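Ticket: Naretti reach truck, slow lift and drift under load
Site: Clerthorpe, bay 2
Raised by: Jytte Steinarsdóttir
Assigned to: Gerd Eichhorn
Status: Open, waiting for parts

Reported Friday, early shift. The mast lifts normally when empty but slows down with a full pallet, and the forks sink once the lever is back in neutral. Hour meter reads 2,517. No fault code on the display. The driver has parked the truck and the key is in the office.

Gerd: Checked oil level with the mast down, level fine. No leaks at the hoses or fittings. Battery at 100 per cent, so I have ruled that out. Lifted a test load and it sank steadily with the pump off. Left the load raised for as short a time as possible and lowered it by hand valve. Both lift chains look evenly tensioned. 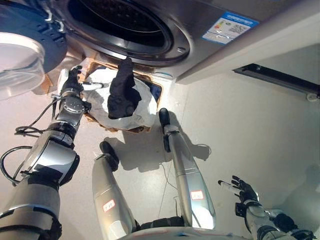 Hydraulics / Lift circuit

Gerd: Took the lowering valve out and found grit on the seat. Cleaned it and refitted with new O-rings. Drift is less but still outside the limit in the manual. Next suspect is the piston seals in the left cylinder. Asked Holst for a seal kit.

Chiharu Ichikawa (parts desk, Holst): Kit is on order. Please confirm the cylinder number stamped near the base, there are two versions for this mast.

Gerd: Number sent. Oil and return filter to be changed at the same time.

Jytte: We can manage with the other truck, which is rated for up to 4,000 lb. Please keep this one tagged out until the load test is done.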